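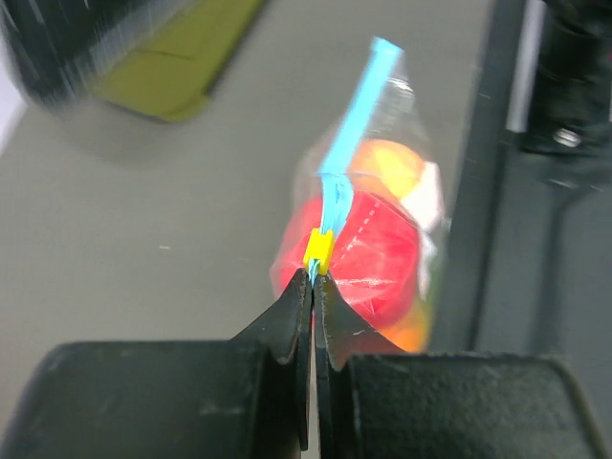 ladan_g wrote that our club should drop the bag task for the December meet and just stack Brikitz blocks.

wianF
No way. I've put 43 tries into that blue strip and I'm not quitting now! Blocks are easy, bags squish.

ladan_g
Sure, but it's 500 points for bags and 900 for blocks. Do the math.

shireenp
I'm with Wian (sorry Ladan). Can we slow the close speed first though? Unathi has the old settings.

wianF
Yes please, send them over tonight and I'll load them before practice.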